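Print this page | E-mail this page

Speaker notes: Unplanned release in a two-arm cell. Fault, diagnosis, corrective action
Sandro Pace, 1 July 2020
Talk length: 30 minutes with questions

Slide 1. Title
Name, affiliation, one sentence on scope. The talk covers a single fault on a single cell. It does not cover grasp planning. Say so now, or half the questions will be on grasp planning.

Slide 2. Background
The cell runs Skoklow, our block placement task. Two arms, one table, wooden parts. The arms are coordinated by the Jolevex controller. Finger position and motor current go through the Fisow logger. Each arm has its own stop circuit. Mention the separate circuits here and come back to them on slide 7.

Slide 3. The event
In April, during a transfer, one gripper opened without a command from the task program. The part dropped a short distance to the table. The other arm was already moving toward the same area and continued on its planned path. Its fingers came down on the part and the arm stopped on excess force. No injury. One fingertip scored, one wrist joint out of calibration by enough to need a full reset.

Give the outcome before the cause. The order of events matters more than the damage, which was small.

Slide 4. What we assumed
First assumption: the part slipped. Wood varies, the fingers are smooth, and slip had been logged before. We raised the grip force and restarted. This was a mistake. The fault came back on cycle 967 of the next run, with the higher force in effect. Slow down here. Raising the force hid nothing and fixed nothing, and it cost us the original state of the cell.

Slide 5. The work area
Leave both pictures up while explaining the transfer. Point out the cable loops at the wrist in the first one, and how little room two sets of fingers have when they work on neighboring parts in the second.

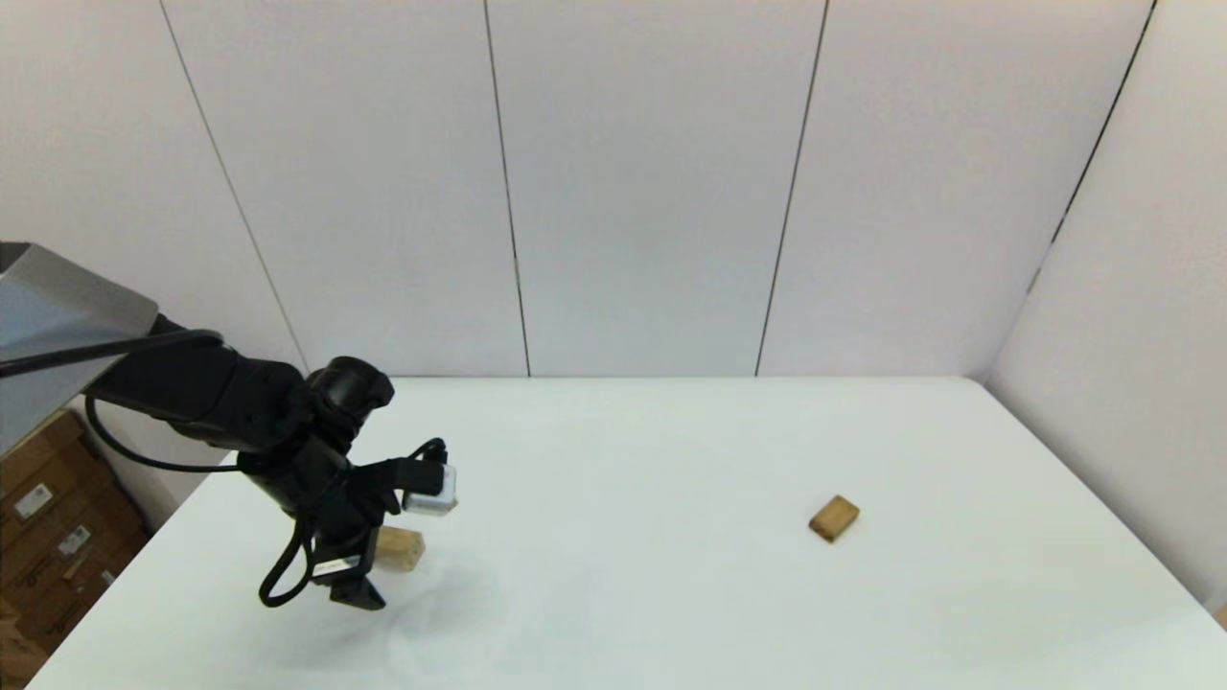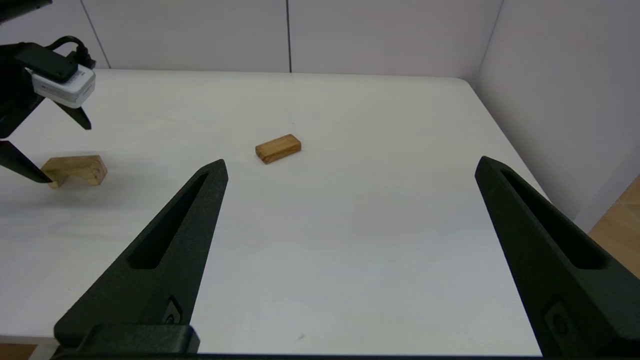 Bassi interrupted at this point in the rehearsal to ask why the second arm was allowed to keep moving after the first had lost its part. The answer is that it had no way of knowing. The controller shared joint positions between the arms and did not share grip state. Bassi's view was that this should be presented as the main fault and the gripper opening as the trigger. I have kept the slides in their present order but will say it both ways.

Slide 6. Cause
The finger position log shows the gripper opening at full speed. Slip does not look like that. With slip, the fingers close further as the part leaves. These opened.

Sequence, read from the log:
- Supply voltage at the gripper dips for 3 milliseconds.
- The gripper board restarts.
- On restart the board runs its homing routine, which opens the fingers.
- The board reports ready. The controller accepts this as normal.

The dip came from the gripper power cable. One conductor was broken inside the jacket close to the wrist connector, and made contact in most poses. With the wrist rotated toward the end of its range the contact opened. Nothing showed on the outside of the cable. A continuity check with the arm parked passed every time. We found it by holding the meter on the line and turning the wrist slowly by hand.

If asked about cable life: we have one failed cable. I can't give a rate.

Slide 7. Why the safety layer did not act
The stop circuits did what they were wired to do. Each one watches its own arm for force and speed. A gripper restart is neither. The first arm never stopped at all; it completed the transfer with nothing in its fingers and reported success.

Pause. The false success report is the item people should take back to their own cells.

Slide 8. Changes made
1. Homing on restart is disabled. The fingers hold position until commanded.
2. A gripper restart during motion now counts as a fault and stops both arms.
3. Grip state is shared between the arms every cycle. Loss of grip on one holds the other.
4. Wrist cables are rerouted with a longer loop and replaced on a fixed schedule.
5. The continuity test is done at both ends of wrist rotation.

Item 1 has a side effect. After an emergency stop the fingers may still be holding a part, and the operator has to release it from the panel before reaching in. The procedure sheet has been changed and the panel has a label.

Slide 9. Verification
We pulled the gripper supply on purpose, 200 times, at different points in the transfer. Both arms stopped in every trial. Fingers held position in every trial. The test used light parts only. Heavier parts may slide with the gripper unpowered, and we have not measured that.

Slide 10. Open points
Dropped parts are still not detected if the board stays up. Shared grip state adds a delay to each cycle. The logger clock and the controller clock drift apart over a long run, and lining them up by hand took most of a day.

Leave this slide up for questions. Backup slides: wiring diagram, voltage trace, revised procedure sheet.

Related items
Fisow logger: setting the sample rate for short supply dips
Jolevex controller: sharing status between two arms
Skoklow task: revised restart procedure
Cable routing at the wrist, notes from the April review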